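Ticket: Powerline adapter drops the link several times per day
Product: Brarnano powerline kit, 2 adapters
Opened: May 12, 2019
Status: Solved by customer
Priority: Normal

Description of the problem

Hello support team,

I use your kit to bring the internet from the front desk to the back room of our shop, Marulanda (we do alterations and small repairs). One adapter is near the router, in the front. The other is in the back room, where we use a computer with the Jiden order program. The router is from our provider, Flamora.

The kit worked well through the winter. Now the link goes down several times in a day. The power light on the back adapter stays green, but the data light turns red, and then Jiden shows "server not found" and the order which I was typing is lost. After one or two minutes it comes back without my doing anything. Sometimes it stays slow afterwards, and a page with photos needs a very long time to open.

What I did before I wrote to you:

1. Restarted the router and both adapters. No change.
2. Changed the network cable at the computer for a new one. No change.
3. Paired the adapters again with the button, as in page 4 of the manual. It was fine until lunch, then the same problem.
4. Connected a laptop directly to the router in the front for one whole afternoon. No drops, so I think Flamora is not guilty.

I would like to know if the adapter is defective, and if I can exchange only one of them.

Reply from support

Thank you for the clear report. Before we talk about an exchange, please give us this information:

- Are both adapters plugged directly in the wall, or in a power strip?
- Is the back room on the same electrical circuit as the front desk?
- What other appliances are used in the back room, and were any of them added recently?
- The link rate shown in the Brarnano utility, once when all is working and once when it is slow.

Reply from customer

I answer in the same order.

The front adapter is directly in the wall. The back adapter is in a power strip with six places, because the computer, the screen and the desk lamp need power too. I did not know this was bad. I looked in the manual again and it is written there, but in the small box on the last page.

I am not sure about the circuit. The panel has old labels in pencil and some are not readable. When I switched off the one marked "rear", the back room lost power and the front desk did not. So I suppose they are different circuits on the same panel.

Appliances: a sewing machine, an iron, a fan, and some smaller things which come and go on the work table. The fan is new.

Link rate: 39 Mbps in a good moment. In a bad moment the utility showed 2 and then nothing.

The wall socket is low, right over the level of the table top, on the right side.

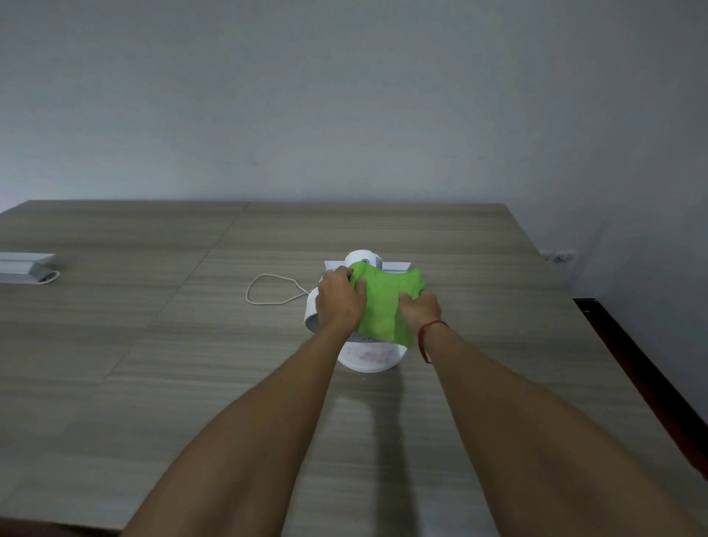 Test plan from support

Please do these steps one at a time, and leave at least half a day between them. If you change two things together, we cannot know which of them helped.

Step 1. Take the back adapter out of the power strip and put it alone in a wall socket. The strip can go in another socket.

Step 2. Write down the link rate with all appliances unplugged, also the chargers.

Step 3. Plug the appliances in again, one after another. Wait ten minutes each time and look at the rate.

Step 4. Run a long ping from the computer to the router and send us the result.

Customer log

Step 1 done. The adapter is now directly in the wall. The rate went up to 56 Mbps. I was very happy, but in the afternoon there was one drop - shorter than before, maybe twenty seconds.

Step 2 done after closing time. With everything unplugged the rate did not move at all during one hour.

Step 3 took me two evenings. Sewing machine: no change. Iron: a small dip when it starts to heat, then normal. Desk lamp: no change. The small white appliance: I tested it too, no change in the rate.
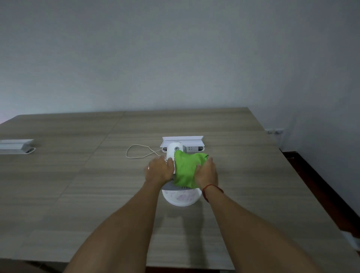

Attachment 2: the white appliance on the work table, with a green cloth over it.

Fan: the rate fell immediately, and after four minutes the data light was red. I repeated this three times, with the same result every time. With the fan in the hallway socket there is no problem, and I do not understand why, but I will leave it there.

Step 4 done with the fan in the hallway. 2,520 packets sent, none lost.

Closing note from customer

Two weeks without a drop, so please close the ticket. I do not need the exchange. One suggestion: put the sentence about power strips on the first page of the manual, next to the drawing.

I will buy a different fan in June and test it before I throw away the receipt.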